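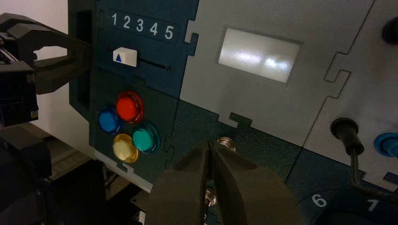

The Winiditz soft fingers have been on our bench for three weeks, and I can report that they are excellent fingers until you ask them to let go. We bought the charcoal pair to replace the hard jaws that came with the arm, mostly on the strength of a brochure that used the word "compliant" a great deal. They're thick, rounded and matte, with a bit of texture to the surface, and they close up with very little gap between them, so you'd expect them to be handy on something like the small silver knob on the green section of our puzzle-piece task board. Mostly they are. The trouble is the word mostly.

Fitting them took me a cup of tea. Two bolts a side, a dowel that only goes in the right way, and a spacer I left off the first time and found under the keyboard that evening. The instructions are one folded sheet, translated with enthusiasm.

The fault showed up on a Tuesday. The arm closed on the knob, gave it a nudge, was told to open, and didn't. The controller said it had. According to the log, the fingers were at full width and ready for new adventures. The arm then retreated to its home position with the knob still in its grip, and since the knob is screwed to the board and the board was clamped to the bench, something had to give. It was the clamp. The e-stop got there second. No one was hurt, though my colleague Robel Admasu had a hand near the far side of the board a minute earlier and has since become very keen on the keep-out line.

I put it down to me, naturally. I swapped the cable, reflashed the Kassa driver and apologised to the bench. It did it again 12 cycles later. What I eventually found was the little position magnet in the left finger carrier, which is glued, and had come unglued. The sensor was following the magnet and the finger was following its own interests. The right one was fine.

Winiditz support answered in 2 days and were polite about it. They sent a new carrier with a dab of different-coloured glue and no comment. I've run 1,000 cycles on it with no repeat, which is encouraging, but I now check the actual opening with a cheap distance sensor before the arm is allowed to pull away, and I've turned the retreat force down to something a clamp can argue with.

Against the competition: the Mikevus set is stiffer, dearer and squeaks. The Astlow ones don't grip domed metal at all, so they can't refuse to release it, I suppose.

Grip is lovely. Finish is good, with no tearing at the tips so far. Paperwork is poor, and the position feedback shouldn't be trusted near anything you're fond of. 3 stars out of 5, and I'd go to four if they'd use a screw.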